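Folding Project, Summer Progress Report
Karstead Robotics Club, Stevton
Submitted to the Zabala Fund for Student Projects
August 14, 2025

Hi Soledad,

You asked for the report in plain words this time and with fewer attachments, so I'm going to write it the way I'd tell it to you over coffee. The spreadsheet is still coming, Prasert has it, and he wants one more evening with it before you see it.

First, the big news since April: we have a folding project! When I wrote you back then we had a room, a lot of opinions and a grant agreement with my signature on it. Now we have students who can set up, record, check and throw out a bad recording without me standing over them. I'm really proud of that, maybe more than of anything the arm has done so far.

What we said we'd do

The application promised that the students would collect hand-guided demonstrations of everyday folding, clean them up, train a small model on them, and run that model on the Katmont arm in our workshop by the end of the fall. It also promised that students would do the work, and I've tried to stick to that even on evenings when it would have been a lot quicker to grab the tools myself (I did grab them twice, and Janelle told me off both times).

What we've got

We have 2,981 recordings on the drive. Of those, 1,283 have been through review and kept. The rest are a mix: plenty haven't been looked at yet, and plenty have been looked at and tossed. I know the gap looks bad on paper. Most of the tossed ones come from the first weeks, when everybody was learning how to hold the grippers, and we decided early on that we'd keep recording while people learned. I'd do it that way again. The kids got fast because they were doing it for real, and they found out what a bad take looks like by making a whole lot of them.

The main reasons a take gets tossed, in the order the reviewers run into them: the tracking drops out partway through, the person starts moving before the recording does, or the fold just goes wrong and gets rescued in a way we don't want a robot to copy. That last one causes the best arguments. Is a rescue a mistake or is it useful? Clotilde thinks we should keep every rescue and label it. Prasert thinks the model is too small to make any sense of them. For now they go in a separate folder, and we'll try training both ways once the basic version runs.

How a session runs now

We settled into a routine by the middle of the summer. Two students record and one sits at the laptop. The two recording share a set of hand-held grippers, one in each hand, and whoever isn't holding them resets the cloth. They swap when somebody's wrists get tired, which for the younger ones is pretty soon. The one at the laptop names the take, calls start and stop, and writes a line in the log. Each session is capped at 90 minutes. We used to go longer and the late takes were sloppy, you could pick them out in review without looking at the clock.

Noelia wrote the session card that everybody follows now. It's one page. It has the order for powering things on, the tracking check (wave both grippers slowly, look at the plot, don't skip it!), and a line at the bottom that says to write down what went wrong before you fix it. That last line has saved us several times. Before the card, people would fix a problem, forget about it, and then the next group would lose half an evening to the same thing.

We also moved some of the recording out of the workshop and into homes. That was in the plan as a maybe, and it became a yes after the first training test. The model we trained on nothing but workshop takes did all right on our gray bench and fell to pieces on any other surface. Prasert put a patterned tablecloth on the bench just to see, and the predictions went all over the place. So now we want busy tables, odd lighting, real rooms with real stuff in them, and a wider range of clothes than the stack of T-shirts we started with.

The clothes

I did not expect to spend my summer talking about collars. T-shirts are forgiving. Grab near the shoulders, bring them together, fold up, and you're mostly done. Anything with a thick lining or a collar that stands up on its own is another story, and the students spent a long stretch just working out where to take hold. If you grip the outer layer only, the lining slides around inside. If you grip too much, the blue pads can't close properly and the whole thing slips out. Clotilde's group tried starting from the hem and working up, Janelle's group went for the collar first, and they recorded both so we can compare.

Knits are their own headache. They stretch while you're lifting them, so the fold you set up isn't the fold you get. We've asked the students to go slower on those and to let the cloth settle between moves. It makes the takes longer and the files bigger, but the reviewed ones are noticeably cleaner.
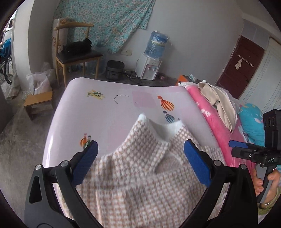

7 min read

A collar is a good spot to see why wide jaws matter. You come in with them open on both sides and only then decide how much fabric you're taking, and a beginner nearly always closes too early. Noelia has the new students practice the approach with no closing at all: down, hover, back up, again. They groan about it, and then their takes get better. A pale printed tabletop like that one, with balloons all over it and a shine on one edge, is also just what the first model was bad at, so I'm glad to have checked knits on it.

Training and the arm

The honest status is that the arm can do the first half of a T-shirt fold on our bench, some of the time. It reaches, it takes hold, it brings the sleeve in. The second half is shaky. It tends to let go too soon and then carry on as if it still had the cloth, which is very funny the first few times and then you start to feel for it. Prasert thinks this is a timing problem between the gripper signal and the video, and he has found takes where the two are clearly out of step. He and two of the older students are writing a check that will flag those on its own. I'd like that done before we train again, because otherwise we're teaching the arm the same bad habit with more data.

We have not tried the arm on anything with a collar or a lining. I want to be straight with you about that, since the application mentions "varied garments" for the demo. I still think we'll get to a second kind of garment by the fall. I wouldn't bet on a third.

The students

Attendance held up over the summer better than I'd feared. The steady group comes every session, and a looser group comes when they can. We paired them up so that a loose one always works with a steady one, and it's been good for both. Janelle, who joined thinking she'd only do the laptop side, now runs the review evenings. She puts takes up on the wall one after another and the group votes keep or toss, with a reason. It's loud. It's also how they've ended up with a shared idea of what a good take is, and I never managed to get that across with a handout.

A couple of them have started asking questions I can't answer, about how the model decides what to pay attention to. I've asked around for a guest who could spend an evening on it. If the fund knows anybody, please send them our way!

Money

We're inside the budget. The hand-held grippers and the tracking gear were the big items, and they're paid for. Storage came in over what I'd planned, since I worked from the T-shirt takes and the slower knit takes are heavier. I covered it from the travel line, which we barely touched because the home recording has all been close by. There's 50 dollars left in that line and I'd like to keep it for bus fares. Spare pads for the grippers are the next thing we'll need. They wear down at the tips and lose their bite, and I'd like to order a set before school starts.

What went wrong

Besides the timing problem, two things. We lost an evening's recordings when a drive got unplugged during copying, and we now copy to a second one before anybody packs up. And our naming was a mess through most of June. Every group had its own way of writing down which garment was on the table, so "sweater," "knit top" and "the itchy one" were all the same piece of clothing. Clotilde went back through the log and sorted it, which took her ages, and she made a short list of allowed names that is now taped to the laptop lid.

What's next

Finish reviewing the backlog. Get the timing check working and run it over everything, including takes we've already kept. Record more in homes, with more surfaces, and with the collar-first and hem-first starts labeled so we can tell them apart later. Train again, first on T-shirts alone and then with the knits added. Then back to the arm and that second half of the fold.

One request from me: could we move the fall visit a little later than planned? I'd love for you to see the new model run, and I'd like the students to have a few sessions with it before they have an audience. They want to run the demo themselves, start to finish, and Janelle has already told me I'm to stand at the back.

Prasert will send the spreadsheet separately. If anything in it doesn't match what I've written here, go with his version and let me know.

Thanks again for everything, and say hi to the rest of the office from us.

The Folding Project, Karstead Robotics Club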